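Can a robot get the door for me yet?

My mother-in-law asked over dinner on Friday when she could expect a robot to do her dishes, and since I'm the one in the family who reads about these things, everybody looked at me. I mumbled something about ten years and took more rice. But it stuck with me, so I spent a long evening looking at what simulated household robots are practicing these days, and a lot of it is doors! 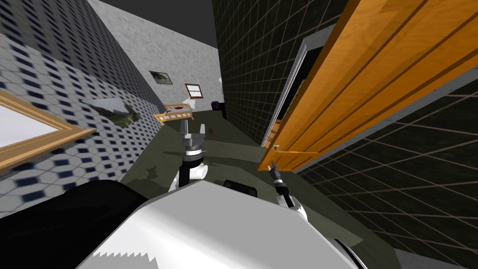

Right gripper up by the door handle, in a simulated house.

I open maybe 200 doors a week with a laundry basket on my hip and never think about it. A robot has to find the handle, get its fingers in the right spot, and then keep its big body out of the way of the swing (I can barely manage that last part myself).
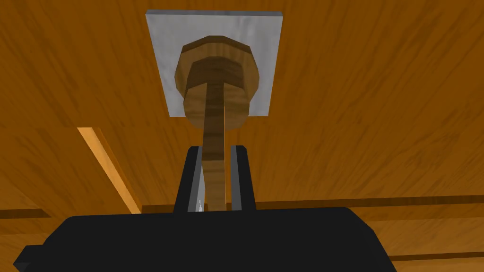 Holding on to something is a whole chore of its own, too. My friend Venkatesh Fernandes, who spent 4 years fixing packing machines at Zondia, told me a grip that works beautifully on one part can be hopeless on the next, and a kitchen drawer is nothing but next parts. 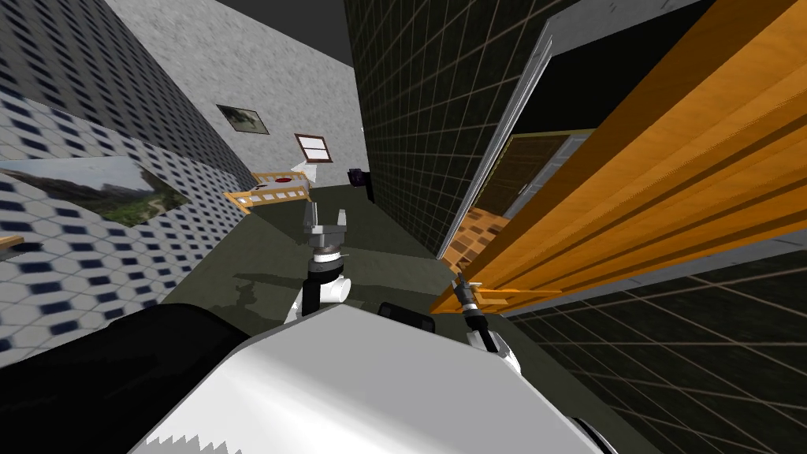
The narrow fingers against the bottom edge of the orange panel.

So my answer, revised: the shop floor first, where things stay where you put them, and our houses a good while after. I'd still sign up tomorrow for one that only carried the towels upstairs.

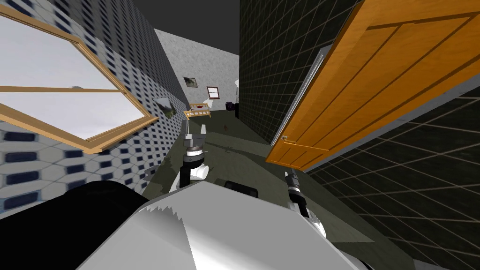

Anyway, I called her back and told her to keep the dishwasher. She said she'd already bought new racks for it.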